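Clarnell revises care guidance for solid wood boards

Clarnell has issued new care guidance for its edge-glued maple boards, replacing the sheet packed with the range until now. The revised text took effect on 31st May and applies to all solid wood boards sold under the Ondeck name.

The main change concerns oiling. The earlier sheet called for a single coat of mineral oil before first use. The new one specifies 2 coats, applied 14 hours apart, with the surplus wiped off after each. Both faces and all edges must be treated. Oiling one face only lets the other take up moisture faster, and the board can cup across its width.
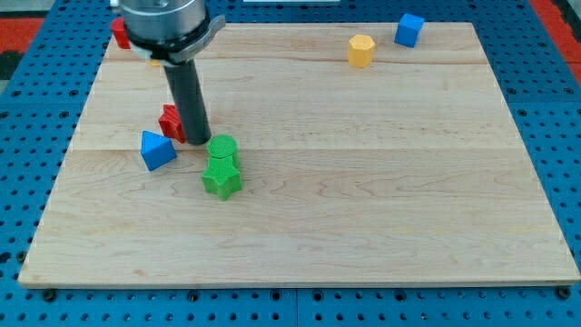
Glue joints are covered in a separate paragraph. Owners are told to check the seams between planks every 4 months and to stop using a board if a fingernail catches in the joint. A joint that has opened should be reglued and clamped before any more oil is applied – oil in the gap prevents the adhesive from bonding.

Dishwashers and soaking remain ruled out. Boards should be washed by hand, dried with a cloth and stood on edge until both faces have aired.

"Most of the returns we looked at in April were cupped, and most of those had been oiled on top only," said Estíbaliz Peñalver, product manager at Clarnell. The warranty stays at 5 years, but warping caused by uneven oiling is now excluded. Boards already sold keep their original terms.

The guidance is available from Clarnell dealers on request.

Comments (3)

Amparo Arroyo
Does walnut oil count? The old sheet allowed it.

Flilo
Mine cupped last winter. Left it hollow side down on a damp towel overnight and it went nearly flat.

Butkienė
Are the end grain boards included or only the edge-glued ones?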